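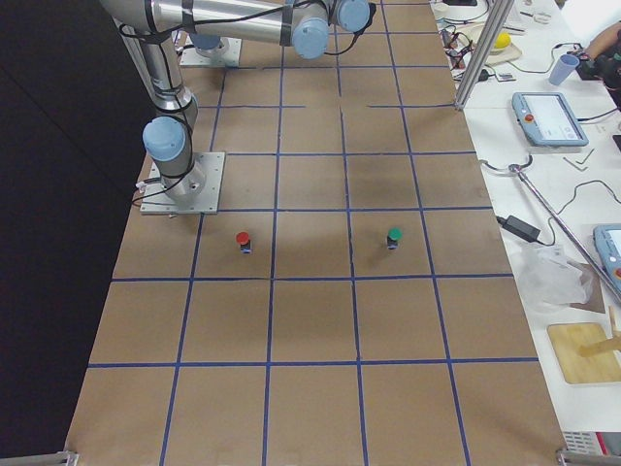

Mwangi Mfaume reckons brown paper is the only table covering worth paying for, and he told me so before I'd even got my coat off. Benedetta Rinaldi, who I'd come to interview, rolled her eyes at him and carried on filling the kettle.

I'd been wanting to talk to Benedetta for ages, mostly because I'm hopeless with a work table. Mine at home is a heap. Hers, at Starilstead, is kraft paper and blue painter's tape, laid out in squares, and everything that goes on it has a square to go in. Little things especially, pots with coloured caps and so on, the sort of stuff that ends up under a pile of post in my house.

"It started with a cloth," she told me. "A nice one, oilcloth, and I hated it inside a week. You can't write on it, the tape won't sit flat, and you feel guilty every time you scrape it." So the cloth went and the paper came in. She buys it on the roll and pulls it tight over the edges (she made me have a go at this, and I got a great big crease down the middle, sorry Benedetta).

And the squares? She does those with a long ruler and a pencil first, then the tape. "People want to go straight in with the tape, and by the far end they've drifted off. Do your pencil marks down both sides. Then you're only joining things up."

I asked whether the lines had to be one long strip each. She laughed at that. "No! I used to be terribly strict. Now if I've got short bits left over I use the short bits. You can still see where the square is, can't you?" Mwangi muttered something about standards from over by the sink.

The paper does get scuffed, and she doesn't mind. She'll leave a sheet down until the marks start to bother her, and everybody has a different idea of when that is. Mwangi's would be Tuesday. Benedetta once kept a sheet going from April right through the summer, patching the tape as it lifted, and she's still rather proud of it.

What I really wanted to know was how she gets other people to stick to it. Syahrul Pasaribu had warned me she could be fierce, but she says she gave up on signs years ago. "I had labels on every square at one point. Awful. You spent all your time reading. Now I say it once: one thing to a square, and put it back in the square you took it from. If they forget, they forget." She also likes a good stretch of bare paper at the front, where you stand. "If the front's full you'll start putting things on top of other things, and then you've lost."

Colour helps too, she thinks. A red cap and a green cap are easy to tell apart from the other side of a table, so she doesn't fuss about turning the label to face her. I do fuss about labels, so we had a bit of a to-do over that, all very friendly.

We got on to tape in the end. She's tried the cheap stuff and it took the top layer of the paper off with it. Painter's tape peels up clean if you go slowly and keep it low. "Low and slow, and don't talk to anyone while you do it," she said, looking at Mwangi.

I went home and did my own table that same evening, with a roll of paper Aisyah Sembiring had going spare. My squares are wonky and I ran out of tape at the fifth row. I've told Benedetta she's not allowed to come and look until I've been back to the shop.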